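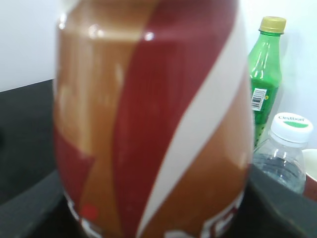
Beverage container with diagonal bands in maroon, tan and cream.

Pekine Building - break room and pantry inspection, second floor
Date of inspection: 20 October 2019
Form: Vultent general premises checklist
Key: P = pass, F = fail, N/A = not applicable

1. Exits and aisles
1.1 Exit door opens fully without a key: P
1.2 Aisle to exit clear: F
Comment: Stacked chairs reduce the aisle by the pantry door. Move to storage. Same comment as last visit.
1.3 Exit sign lit on battery test: P

2. Electrical
2.1 Outlets near sink have ground fault protection: P
Comment: Tripped and reset with the test button, both outlets.
2.2 Extension cords not used as permanent wiring: F
Comment: Microwave is on a cord run behind the Leblanc refrigerator. Remove the cord and plug the microwave directly into the wall.
2.3 Panel access clear: P 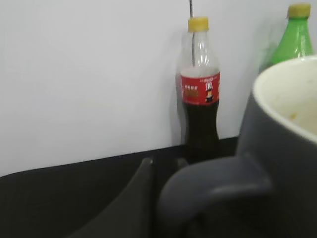
2.4 Panel circuits labeled: F
Comment: Labels do not match the 2000 W water heater circuit. Relabel and initial the panel card.

3. Food and drink storage
3.1 Drinks stored off the floor: P
3.2 Storage at least 18 inches below sprinkler heads: P
Comment: Top shelf is close to the limit. Mark the wall at the limit line.
3.3 Cleaning products kept apart from food: F
Comment: Nakerex descaler found on the same shelf as paper cups. Relocate to the locked cabinet under the sink and keep the safety data sheet with it.
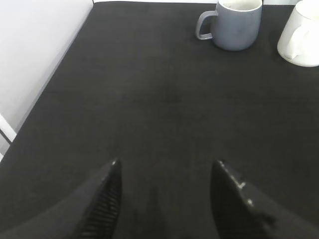

3.4 Shelf load rating posted: P
Comment: Posted rating is 238 lb per shelf. Estimated load at time of visit was well under this.

4. Fire equipment
4.1 Extinguisher mounted and visible: P
4.2 Gauge in green zone: P
4.3 Monthly tag signed: F
Comment: October not signed. Tag no. 295.
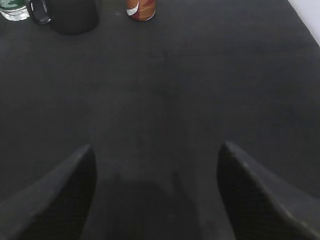
5. Floors and surfaces
5.1 Floor free of trip hazards: P
5.2 Mat edges flat: F
Comment: Mat at sink curls at one corner - replace, do not tape.
5.3 Trash bins lidded: P
5.4 Floor drain cover in place: N/A

Items marked F are to be closed out within 2 weeks. Return the signed form to the Pekine front desk. Item 2.2 is to be corrected the same day.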